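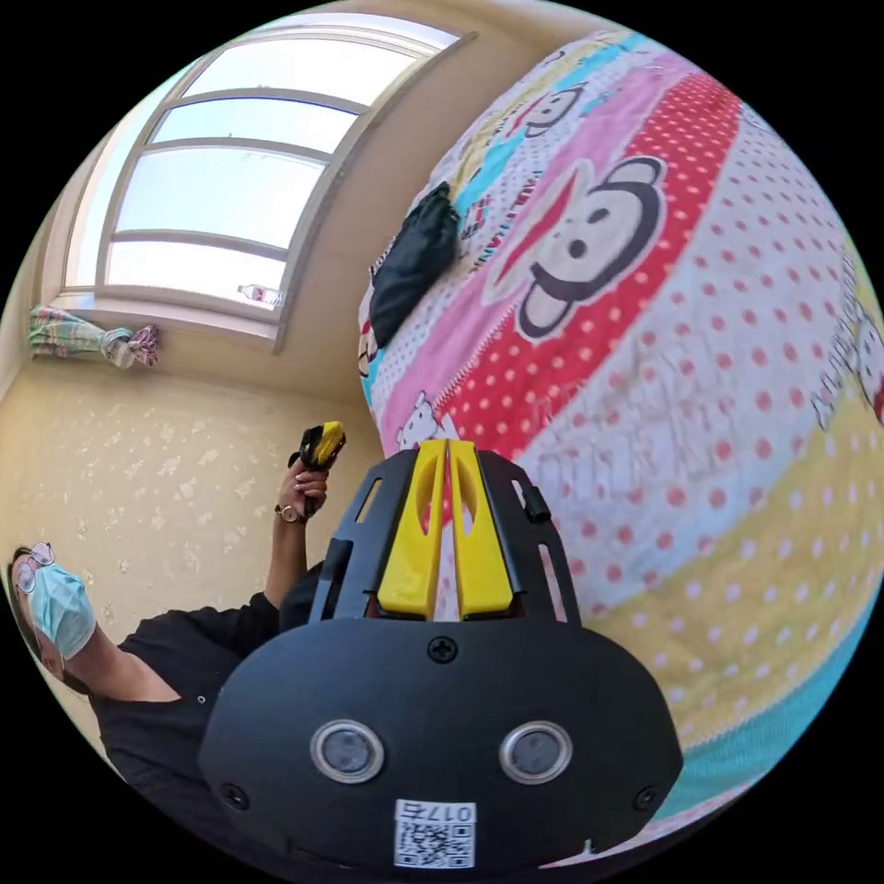
Why did the pear brandy go cloudy when we cut it?

Because we cut it too fast, most likely, and with the wrong water. At still strength the alcohol holds the fruit oils in solution. Drop the strength and it can't hold them all any more, and out they come as haze.

Print this entry | E-mail this entry

Sep 27, 2024
Gridach still house, bench notes, Fang batch (pear, unaged)

Background for anyone who missed the fun. Fang came off the still at 155 proof, clear as a window and smelling like a fruit bowl somebody had set fire to in a nice way. It rested 30 days in steel. Then we brought it down to bottling strength in one afternoon, feeling efficient. By the next morning the tank had the look of weak lemonade.

Tasted it anyway. Nose is still good: ripe pear, a little pepper, some wet hay that I keep calling "floral" on the label drafts. Palate is fine up front and goes thin in the middle. Finish has a soapy edge that I don't remember at full strength, though at full strength I don't remember much of anything.

Two suspects:

Oils. We ran well into the tails on this one, on my say-so, for "body." We got body. It is now suspended in the tank.

Water. The cut water was supposed to be the demineralized stuff. The log has a blank where the water source goes. Blank is in my handwriting, if a blank can be. Basley well water is hard enough to stand a spoon in, and if that went in, some of the haze could be mineral and it won't behave like the rest.

Bench test one. Pulled a jar from the tank and warmed it in a water bath. Haze thinned out a lot, then crept back as the jar cooled. That points to oils. A mineral haze should have sat there and ignored me.

Bench test two. Fresh high-proof sample from the keg we held back, split into two jars. Jar A cut with demineralized water, a splash at a time with long rests. Jar B cut the same way with Basley well water. Jar A stayed clear almost to bottling strength and then went very slightly blue at the edges. Jar B clouded early and by evening had a fine pale dust on the bottom.

The tank has dust on the bottom too. So: both. I would have liked one villain.

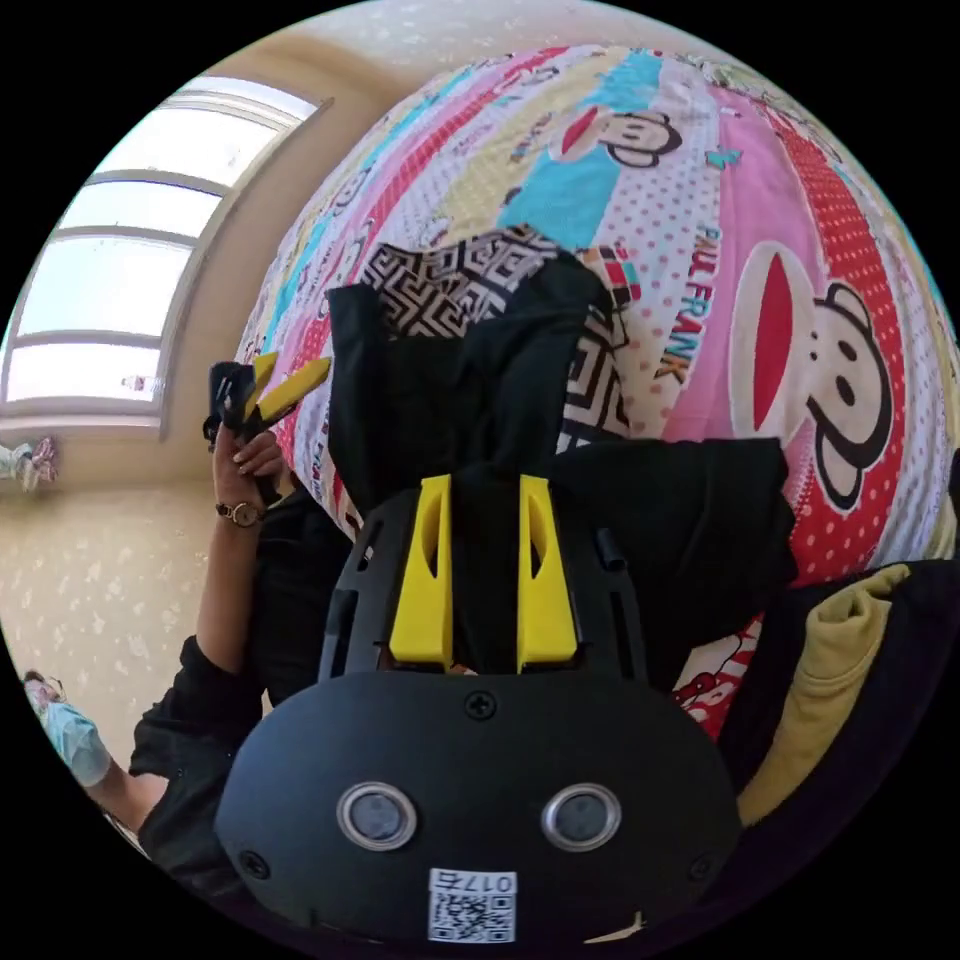 Gripper from behind, yellow fingers side by side, sticker 017.

Bench test three, filtering. Chilled a tank sample overnight and ran it through the coarse Disix pad, then the fine one. Coarse pad did nothing I could see. Fine pad gave a bright, clean sample that tasted of clean, bright very little. The soap went, and so did most of the pepper and a good half of the pear. Left a second sample cold for longer and only used the coarse pad. Better -- a trace of haze, but the pear is there and the finish is shorter and drier. I'd drink that one. I did drink that one.

The other thing worth writing down is temperature of the cut. Spirit and water warm each other up when they meet, and if you pour the water in fast you get a warm tank that looks perfectly clear and lies to you until morning. Any clarity check from now on gets done cold.

Plan for the tank:
-- Chill hard and leave it alone. Five days minimum, lid on, no peeking with a flashlight.
-- Rack off the dust from above. Leave the last few inches behind and don't get greedy.
-- Coarse pad only, cold, slow.
-- Taste next to the bench sample before anything goes near a bottle.
-- If it's still foggy, talk about putting it on the label as "unfiltered" and looking confident.

Plan for the next batch:
-- Tails cut earlier. My idea of body is retired.
-- Cut in stages over weeks, with a rest between each.
-- Water source gets written down before the hose is picked up.

We have 3000 labels printed that say "crystal clear," ordered back in May when optimism was cheap. Checked whether the phrase could be covered with the vintage sticker. It can, if the sticker goes on crooked.

Open question: does the haze matter at all to people who put it over ice? Poured some of the cloudy stuff over ice and it went cloudier, then I stopped being able to see the ice. Would call that a yes.

Also the hydrometer jar has a chip in the rim. Use the other one.

Recent entries
Fang: stripping run notes and the foam problem
Basley pears, second load, sugar readings
Disix filter housing: which gasket goes where
Oak chips in a jar, a regret
Cleaning the condenser

Gridach still house notebook | Contact the bench | Copyright Gridach | Back to top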